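Immersion circulator

An immersion circulator is a kitchen appliance that heats a container of water and keeps it at a set temperature while moving it past the heating element. It is the main tool for sous vide cooking, in which food is sealed in a bag and cooked in water well below the boiling point. Most home models are upright sticks that clamp to the side of a pot. Larger units, used in restaurants, hang from a bracket or sit across the top of a tank.

Design

The working parts are a heating coil, a temperature sensor and a small impeller or propeller driven by a motor. These are enclosed in a metal or plastic sleeve with openings near the bottom. Water enters through the lower openings, passes over the coil and leaves through a side port. A control head at the top holds the display, the timer and the electronics, and must stay above the water.

Two lines are marked on most sleeves. The lower line shows the least amount of water the unit needs to run, and the upper line shows the level that should not be passed. Nearly all current models shut off when the water falls below the lower line.

Older units used a simple thermostat that switched the coil fully on or fully off, which let the temperature drift by several degrees. Later models adjust power in small steps as the water nears the target. The Plulia stick, a basic home model, has a single dial and no wireless connection. The Cidano is sold with a lidded tank and is controlled from a phone.

Noise

An immersion circulator is one of the quieter motorized appliances in a kitchen. The Cukley, a mid-size home unit, is rated at 38 decibels in a full pot. Sound comes mostly from the motor and from water leaving the side port. It rises when the water level is low, when the impeller draws in air, or when the clamp is loose and the sleeve taps against the pot.

Mineral scale is another source. Deposits on the impeller throw it off balance and cause a steady hum or rattle, which usually goes away after the unit is run in a mix of water and white vinegar for 30 minutes. 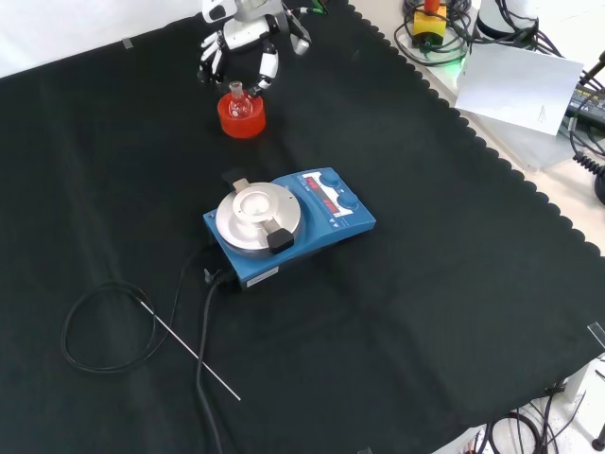 Sopacua owners on one appliance message board disagree about the vinegar method. One wrote that it did nothing for the hum on a two-year-old unit, and that the noise stopped only after the sleeve was taken off and the impeller scrubbed with a toothbrush. A reply pointed out that the sleeve on the first version does not come off without a screwdriver.

Use

The pot is filled with water, the circulator is clamped in place and the temperature is set. Starting with hot tap water shortens the wait. Food is sealed in a bag with the air removed, either by a vacuum sealer or by lowering an open zipper bag into the water until the air is pushed out. Bags that float cook unevenly and are often held down with a rack or a clip.

Cooking times depend more on thickness than on weight. Thin fish fillets may need less than an hour, while tough cuts of beef are often left in overnight. For long cooks, the pot is covered with a lid, foil or plastic wrap to slow evaporation. Meat is usually dried and browned in a hot pan afterward.

Power and capacity

Home units range from about 300 watts to well over three times that figure. A low-wattage unit can hold a small pot at temperature but heats it slowly and may not keep up in a large, uncovered container. Stronger units are suited to coolers and tanks.

Care

The control head should be wiped with a damp cloth and never put under water. Some sleeves can be washed in a dishwasher. If a bag leaks, the water should be changed and the unit run in clean water with a little dish soap, then rinsed. Units are best stored dry and upright.

See also

Slow cooker
Vacuum sealer
Rice cooker
Steam oven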